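# Cleaning a gummed-up herb grinder (and the glass while you're at it)

My four-piece grinder got so sticky last month that I had to wrap a dish towel around it just to get the lid to turn. If yours squeaks, jams or leaves black smudges on your fingers, it's time. I've tried boiling water, dish soap and one of those orange-smelling sprays, and I keep coming back to plain isopropyl.

You'll need:

- a 300 ml jar with a lid that really seals
- 96% isopropyl alcohol (the weaker drugstore stuff works, but you'll be waiting a lot longer)
- an old toothbrush
- coarse salt, for glass only
- a few toothpicks and some paper towels

Open a window first and keep the lighter in another room. Alcohol fumes catch fire easily, so no candles either!

**1. Freeze it.** Take the grinder apart and put the pieces in the freezer for half an hour. Cold resin goes brittle. Then tap each piece upside down over a sheet of paper and brush the screen from underneath. You'll be surprised how much kief drops out, and you want to save that before any alcohol gets near it.

**2. Soak the metal.** Pieces go in the jar, alcohol over the top, lid on. Give it 80 gentle shakes or so much as your arm can stand, then let it sit for 5 minutes. My old Skomach came out fine after one round, but the threads needed a second.

Plastic or acrylic grinder? Skip the alcohol, it can cloud or crack the thing. Warm soapy water and patience. Wood gets the freezer and a dry brush, that's all.

**3. Scrub.** Toothbrush on the teeth, toothpick in the threads. Go easy on the screen (I poked a hole in mine back in June and had to order a new one from Pakia, which took forever).

**4. Rinse and dry.** Hot tap water until you can't smell the alcohol anymore, then everything face up on a paper towel overnight. Don't rush it. A damp grinder turns your next batch into paste.

**Glass pieces:** same alcohol, plus a spoonful of salt. Plug the holes, shake until the brown stuff lets go, then rinse really well. Let the glass come to room temperature before you run hot water through it.

I do a full clean every couple of months now and just brush out the teeth in between, and the lid hasn't stuck once.

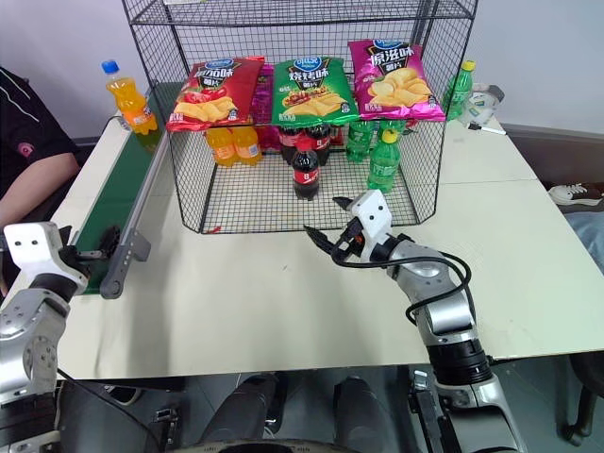 *Photo: Lomton*

Posted September 2018. Got a trick for stubborn threads? Leave it in the comments, I'm still looking for a better one than toothpicks.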